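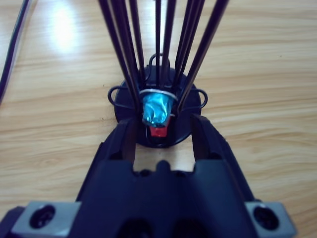
Can a robot make the coffee yet?
Posted in Household, Machines on Friday
Print this page | E-mail this to a friend

I get asked this more than anything else, mostly by relatives. They have seen a video of a robot folding a shirt and they want to know when they can buy one. My answer has been the same for a while now. It can do parts of the job. It can't do the job.

Coffee is a good chore to think about, since everybody knows the steps. You get a cup. You put a capsule in. You check the water. You close the lid, press the button and wait. Afterward you take the cup away and wipe up whatever dripped. A ten-year-old can do it after being shown once.

For a machine, those steps are not the same size. Pressing a button is easy. The button is always in the same place on the coffee maker, so once the robot knows where the coffee maker is, it knows where the button is. Picking up a plain solid cup is close to easy. After that it gets harder fast.

Clear things are hard. A glass tumbler shows the table through its sides, and a camera has trouble telling where the glass stops and the table starts. Water tanks have the same problem. Shiny things are hard too, and a coffee maker usually has a chrome part somewhere. Thin things may be the worst of all. Wire, thin rods and cords give a gripper very little to close on, and if it is off by the width of a pencil it closes on air.

Then there is the table itself. People who write about this like to talk about the one object being handled, but a kitchen counter has six other things on it. An arm has to reach past them without knocking them over. My own counter at home in Salinas would finish off any robot made today.

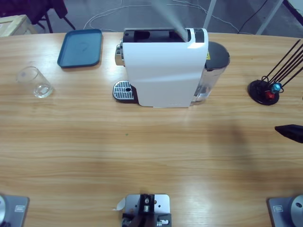
What the numbers say

I keep a notebook of demonstrations I have watched, in person or on unedited video. I don't count anything with a cut in it. So far I have 47 entries for kitchen chores. In 3 of them the machine did a whole chore from start to finish without a person stepping in. None of those 3 was coffee. Two were loading cups into a rack and one was wiping a flat surface.

That is a small notebook and I wouldn't build an argument on it alone. It does match what I see when I visit shops that use arms for a living.

The shop floor is different

I went up to Jadeck in November. They pack small plumbing parts, and they have 2 arms on one line that put fittings into trays. The arms do it all shift. I watched 711 trays go by on the counter over the door before I got hungry and left.

It works there for dull reasons. The fittings arrive the same way up. The light never changes. Nobody leaves a spoon on the belt. When Jadeck tried the arms on returned goods, where every box is different, they went back to people within the month.

A kitchen is a returned goods bench. Things come back in a different place each time, and half of them are wet.

So, when?

I don't know. Fluvska has a home arm it says will handle dishes, and I have a visit set up. Baltby dropped its own and went back to floor cleaners. I would pay for a machine that only emptied the dishwasher, if it did it every night and didn't need me standing next to it. For coffee I'll keep doing it myself.

Comments (3)

oldtoaster wrote:
My coffee maker already is a robot. It heats the water, pumps it and shuts itself off. Carrying the cup is the only part left for me.

Press Line 2 wrote:
Agree on the returns bench. We had the same trouble with bent parts. The arm was fine and the parts weren't.

marsh_hen wrote:
Please write up the Fluvska visit. I want to know if it can pick up a wine glass.

Contact | Copyright, all rights reserved | Back to top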